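In Praise of the Screw-In Leg

I have a soft spot for cheap plastic tables, and I'm tired of apologizing for it. You know the kind I mean. Square top, four legs, white when it's new and sort of oatmeal after a few summers outdoors. My sister-in-law calls mine "the dentist's patio." Fine! It has held more birthday cakes than her walnut thing ever will.

What I really want to talk about, though, is the legs. Specifically, legs that screw in.

Last June I bought a side table from Skiva, a very pretty one, and it came with 12 bolts, two sizes of washer, a bag of little dowels and a hex key that rounded itself off by the second leg. I was on the living room floor for 40 minutes. My neighbor Heather Paewai came over to borrow a baking sheet and ended up holding a leg straight while I said things I wouldn't say in front of her kids. And the table wobbles. I've had a folded coupon under one foot ever since.

Compare that with a threaded leg. You flip the top over on a sheet or an old tarp, you set the leg in the socket, you turn it until it stops. Do that four times and put the kettle on. There's no hardware bag, so there's no hardware to lose (I have a coffee can of mystery bolts in the garage, and I bet you do too). When you move, the legs come off again and the whole business slides in behind the front seat.

I know the arguments against. Plastic threads can strip, and if you start one crooked you'll feel it grind and you'd better back it out right away. You can't lean on these tables the way you'd lean on oak. A catalog from Hurnik once informed me that furniture should be "inherited," which is a lovely idea if somebody is planning to leave you some. Mine came from a hardware store.

And I like the underside. I like seeing how a thing manages to stand up. 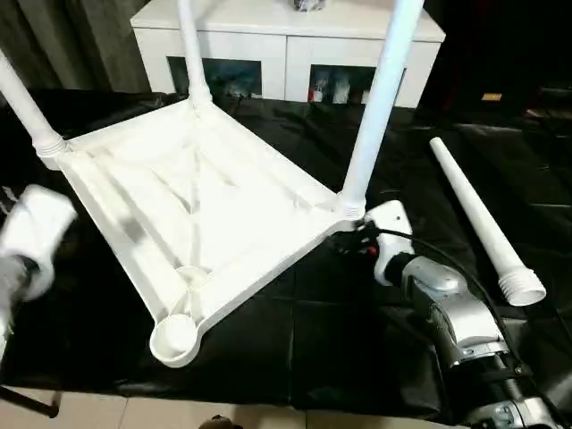
Three legs on, one to go. Note the X-shaped bracing underneath.

That bracing is the part you never look at once the table's upright, and it's the part I'd check first in the store. Turn the display model over, give a leg a twist, see if it bites. If a salesperson gives you a look, let them.

Would I serve Thanksgiving dinner on one? I have, with a good cloth over it and the gravy kept toward the middle. I'd do it again this year, and my sister-in-law is welcome to bring a chair.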